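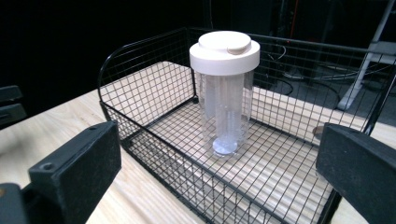 Clear container with the white lid, in the wire basket on the table.

Vellholm to Zhuravel by bus, with the change at Clukent

I took the early bus out of Vellholm, the one that leaves from the lower yard behind the fish market. The timetable at the stop is for the summer service and should be ignored. The February one is taped inside the ticket window and is only readable when the clerk moves his chair.

The fare to Clukent is 20, paid to the driver in cash. Bags go underneath. The left side gives you the river for most of the first leg, and the right side gives you a quarry and then a long plantation of young pines. Seats are not numbered on this part of the trip, whatever the ticket says.

The road distance to Zhuravel is 148 kilometers. The surface is good as far as the dam, then patched, then gravel for a stretch where they are rebuilding the culverts. The driver kept to a low gear through all of that and made up no time afterward. Total running time was 4 hours, plus the stop at Clukent.

Clukent has a station building with a heated waiting room, a kiosk selling tea and boiled eggs, and toilets that take coins only. The connection is timed for people coming from the south, so from Vellholm you wait. I used the time to walk up to the old customs house. It is closed in winter, but the outer stair is open and you can see both valleys from the top landing. The customs line ran along the ridge until the road was moved down to the river, and the boundary stones are still in place. I found two of them.

On the second leg I sat next to Abílio Ramalho, who surveys road drainage and had views on the culverts. His opinion is that the pipes are the correct size and laid too shallow. He got off at the junction before Zhuravel.

Sajib Sikder met me in Zhuravel at 2 in the afternoon and we walked to the Indo, a guesthouse above the hardware store. Rooms face either the street or the yard. Take the yard. The radiator has a valve on the wall behind the bed that has to be opened by hand, a quarter turn, and the room takes an hour to warm up. Breakfast is bread, white cheese and a soup that changes daily.

For anyone planning the same route: the return service does not stop at the customs house road, and the last departure from Zhuravel is earlier than the one shown online. Ask at the hardware store. They sell the tickets too.

Next post will cover the path to the upper lake, if the snow on the north side allows it.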